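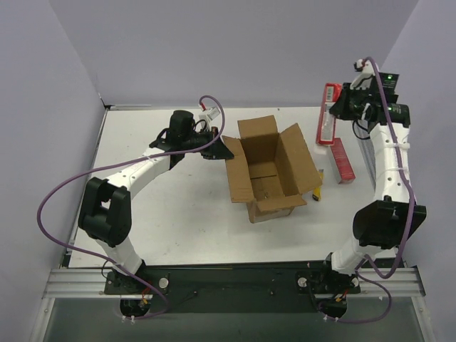 Packing cell 2, two-arm table. Checklist before start, March
Checked by: Cosimo Sorrentino
Run counter at start: 364

1. Base plate and rail
Bolts tight on both arms: OK
Comment: I marked the bolts with paint pen, so next person can see if one has turned.

2. Cables
Purple cables free through full movement of arm: OK
Red and yellow wires at left base: OK, to watch
Comment: The wires come out close to the joint. Please do not pull them when you clean the base. I asked Vasen for a longer sleeve.
Cable tie on right upper segment: OK

3. Joints
Elbows, play by hand with power off: left OK, right OK
Noise at slow speed: left has a small click near the end of travel. Not worse than last check.

4. Grippers
Finger surface clean: OK after wiping
Open and close, 100 cycles without load: OK
Green lights on right wrist: OK

5. Table and items

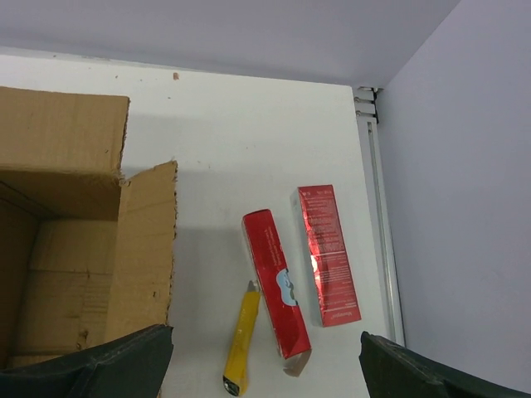

Box open, flaps up, nothing inside: OK
Red cartons within reach of gripper: OK
Carton condition: NOT OK, one carton is torn at the end
Comment: A torn end can catch on the finger. Change this carton before the run and write it in the Trendis list.
Utility knife: NOT OK
Comment: The blade must be fully inside the handle before any arm is moving. If the knife is not part of the task, it goes back in the drawer.
Marks on table top: small, can stay. Clean with a damp cloth only, no solvent.

6. Stop function
Emergency stop, both arms hold position: OK
Restart only after reset: OK
Comment: Reset button is stiff. Spare is ordered from Hukby, part 310.

Result: release after the two points in section 5 are corrected. Repeat section 5 only, the other sections stay valid until the end of the shift.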